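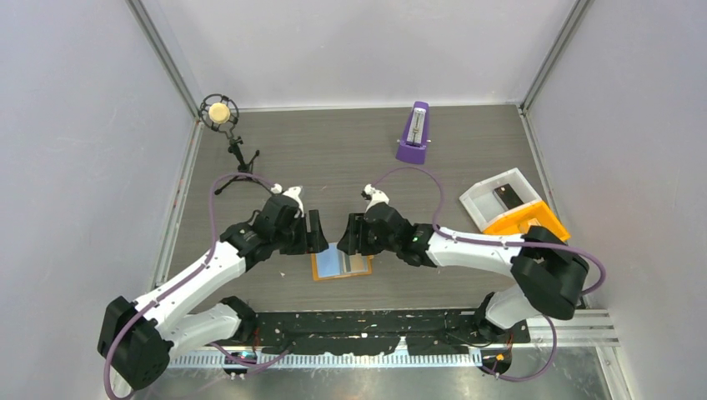 From: Siham El Idrissi
To: Teleoperation Working List
Date: Thursday, July 13, 2023
Subject: Re: [teleop-work] Operator instructions for the two-arm table, second draft

Dear colleagues,

Thank you to those who returned comments on the first draft of the operator instructions. I am replying to Alun Hopkin's message in full, as it raises the points that most sites will need settled before recording resumes. His text is quoted in sections and my replies follow each one.

Alun Hopkin wrote:
> We have now reviewed all of the demonstrations recorded at Ovberg under
> the first draft. The total stands at 1,640 attempts by remote control,
> of which 797 were accepted without any note from the reviewer. The
> remainder were either rejected or accepted with a note, and I would not
> be comfortable passing the second group on to Morgan for training until
> we agree on what the notes mean.

The training group at Morgan has asked for the same thing. Please hold the annotated recordings where they are. They should not be deleted, and they should not be merged with the clean set under any circumstances. Sewwandi Navaratnam is preparing a short table of reviewer notes with one agreed meaning for each, and she will circulate it to this list separately. Until then, reviewers are asked to write notes in full sentences and to avoid the abbreviations that came into use during the spring. "BG" was used at one site for "both grippers" and at another for "bad grasp," and it cannot be recovered from the note alone which was intended.

> The most common cause of rejection was hesitation. Operators bring the
> two grippers in toward the middle of the table and then wait, often for
> several seconds, before committing to a grasp. I understand why they do
> this. The fingers are very close together at that stage and the view
> from the operator station does not give much sense of depth. But the
> policy learns the pause along with everything else.

This is a fair account, and the second draft addresses it in Section 4. The revised wording is as follows:

"Once both grippers are above the board, the operator should proceed to the grasp at a steady pace. If the operator is not confident of the approach, both arms should be withdrawn to the starting pose and the attempt marked as abandoned. An abandoned attempt carries no penalty for the operator or the site."

I would draw attention to the last sentence. Several operators told Tarek Hamdan that they had paused in order to save an attempt, in the belief that abandoned attempts were counted against them. They are not, and shift leads should say so at the start of each session.

> Second, there is no agreement about which arm should lead. The first
> draft says only that "the device is to be held by both arms." Some
> operators close the left gripper first and use the right to steady.
> Others do the reverse. A few try to close both together, and those
> attempts account for a good share of the dropped items.

The second draft does not prescribe a leading arm. This was discussed at some length, and the view of the group was that both orders should be present in the data, provided that each operator keeps to a single order for the whole of a block. The operator will be told which order to use before the block begins. Closing both grippers together is no longer permitted in recorded attempts. It may be practiced in warm-up.

Cadi Parry has supplied a reference view for Section 5, which replaces the line drawing in the first draft. The drawing showed the device lying level, and operators were spending time trying to reproduce that angle.

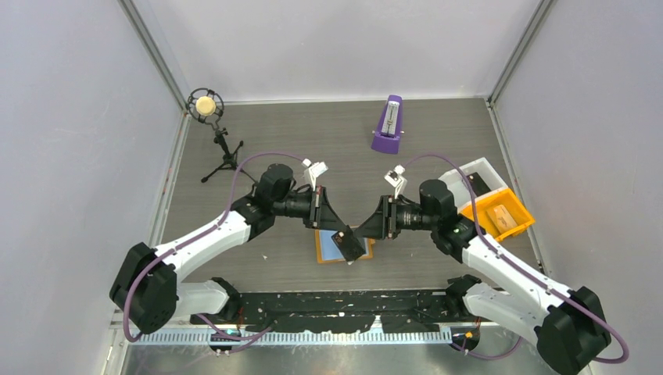 Reference view for Section 5: the black device between the two gripper tips, over the blue board. A diagonal tilt is acceptable.

Operators should note that the board does not need to be fully visible during the hold. Reviewers had been marking attempts down when the device or the fingers covered part of it. That practice is to stop. The board marks the area in which the two-handed part of the task takes place, and it will be partly hidden in nearly every correct attempt.

> Third, the items at the back of the table. Two operators asked me
> whether the microphone and the metronome are part of the task. I told
> them no, but I could not find this in the instructions.

Alun's answer was correct. The microphone on its stand and the purple metronome belong to other tasks recorded at the same table, and they remain in position so that the background is consistent from one task to the next. Section 2 now says this. If either item is touched by an arm or a cable during an attempt, the attempt should be stopped and the item put back by hand before the next one begins. Operators should not try to correct it with the arms. We received 23 recordings in which this was tried, and none of them can be used for either task.

The same section now covers the bins at the right of the table. Their positions may vary between blocks, within the limits given in the appendix, but must not be changed within a block. The person setting up the table should confirm their contents against the session sheet before the first attempt.

> Finally, cables. The cable from each gripper makes quite a large loop
> over the table, and when the arm swings outward the loop follows it.
> At Ovberg we have asked operators to make their outward movements
> slowly. I would prefer a proper answer.

I agree that asking operators to slow down is not a lasting solution, particularly as it works against the guidance on steady pace. Tarek has reviewed the routing and recommends the following for all sites:

1. Check every clip along the white links at the start of the day, and replace any that slides under light finger pressure.

2. Leave enough slack at the wrist for a full rotation in either direction. Do not shorten the loop in order to clear the objects at the back of the table. A short loop pulls on the connector, and the failure tends to appear as a dropped camera stream some days later.

3. Before the first recorded attempt, drive each arm by remote control through its complete range with nothing in the grippers, and watch the cable for the whole of the movement.

4. Record in the log that the check was done, and by whom.

A site that cannot complete item 3 without the cable touching an object should contact Tarek before recording. He would rather lose a morning than a week of recordings, and I support him in this.

Two further matters were raised by others and are included here for completeness.

Dondo has asked whether operators may be changed in the middle of a block. They may not. If an operator needs to stop, the block is closed at that point and a new one opened under the name of the next operator. Short blocks are acceptable. Differences in style between operators are useful to the training group, but only when it is known where one operator's work ends and the next begins.

Puvham has asked whether hand guiding may be used in place of remote control for new operators, so that they can feel the motion of the arms before working from the station. It may be used for instruction, with the arms in the low-force mode and a second person at the stop button. Recordings made in that way must not be entered as demonstrations. A hand on the arm changes what the cameras see, and the training group does not at present have a use for such data on this task. This may be looked at again in September, when the instructions are next due for review.

The target for the next round is 2,000 accepted attempts across all sites. The division between sites has not been fixed and will depend on the hours each is able to offer. Please send your available hours to Sewwandi directly, and do not copy the list. She would also be grateful to know how many of your operators have previously completed the warm-up exercises and how many are new, as the new operators will need time at the station before they can be scheduled.

The second draft is in the usual shared folder. Comments should refer to section and paragraph numbers. Where a comment concerns a single recording, please include the block and attempt numbers - comments such as "the one where the left arm stalls" are difficult to act upon. Corrections to spelling and layout may be sent to Cadi, who is keeping the master copy.

Recording under the first draft is suspended at all sites until the second draft has been confirmed on this list. Warm-up, instruction and equipment checks may continue.

Yours sincerely,

Siham El Idrissi
Coordinator, Teleoperation Working List

To leave this list or change your delivery settings, write to the list owner. Replies to this message go to all subscribers.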